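Mesurel Community Help > Robots and Automation > Methods and Results

Does mixing two dish sets in the demonstrations really help, or did I fool myself?

Posted by Gitau Laizer, October 2023

Hello everyone, and thank you in advance for your patience, because I tend to go on a bit! I've been trying to repeat the main result from the Drollstead write-up, the one where an arm learns to pick up a named dish from a crowded table after being guided through the motion by hand. They say that shuffling the layout between demonstrations matters more than how many you collect. I wanted so much for that to be true, as my evenings are short.

My first policy was trained on 268 demonstrations with the dishes always in the same spots, and it was hopeless the moment I moved a bowl. So I started over with bowls and cups in different colors and sizes on a green cloth, and a new layout every time.

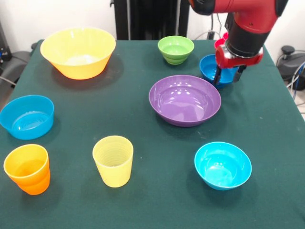
After 918 demonstrations the second policy got 80 percent of its grasps on layouts it had never met, and I was over the moon. Then it dawned on me that I had changed two things at once (the shuffling and the amount of data), so I can't say which one did the work. Do I have to collect everything again? And is 24 test layouts enough to trust that number?

mfinanga_bench

Oh, I feel for you, I did the very same thing last December and sulked for a week. The good news is that you don't need to collect anything. Draw 268 demonstrations at random from your shuffled set, train on just those with the same settings, and compare that with your fixed-layout policy on the same test layouts. Do the draw three times with different seeds, as one lucky draw can flatter you. If the small shuffled set still wins clearly, you have your answer on layout.

As for the 24, it's fine for a large gap and poor for a small one. How many grasps did you try per layout? Grasps on the same layout tend to fail together, so please report the score layout by layout as well as the total. And keep the failures sorted by dish if you can. On my bench the wide shallow bowls were a good deal harder than the cups, and the average hid it completely.

Rulludmont

More data always helps in my experience. I would just keep collecting. Also check your gripper calibration, mine was off and it cost me a whole month.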